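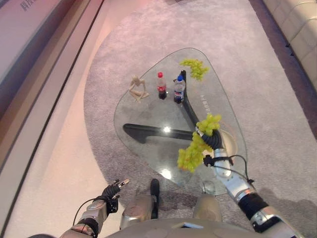

Work and Automation, Unit 4: Handling Jobs
Handout, February 2025. Chaltu Workneh

4.1 What gets automated first

Managers ask which job a machine can take over. Wrong unit. A job is a pile of tasks, and the machine takes the ones that sat still long enough to be written down. Picking up fruit took years longer than anyone's slides promised, grapes being no friend of the straight line.

Reading: Messina on the Talville packing shed. Of 29 tasks on the roster, 10 were thought suitable for robots. The other 19 became "flexible duties", a phrase to handle with gloves.
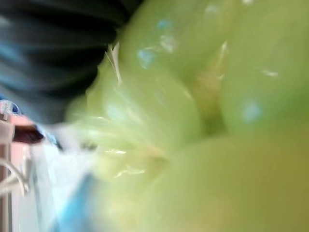
4.2 What is left for people

Watching, mostly. At Votport two former packers now supervise the arms, at the same pay and with a nicer title. Mahasneh's interviews record almost 60 complaints, the commonest being boredom, followed closely by the new chairs.

Note the skill problem. A hand that closes around a bunch of grapes has to judge grip and weight, and so did the person who used to do it.
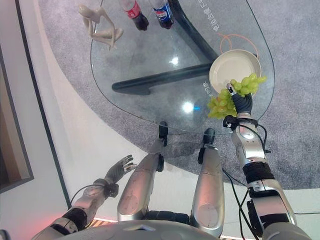
Few employers had that judgement in the pay scale until they got a quote for programming it. Omoregie calls this late recognition. The union used a shorter word.

For the tutorial: bring a roster from a place you have worked and mark the tasks you would gladly give away.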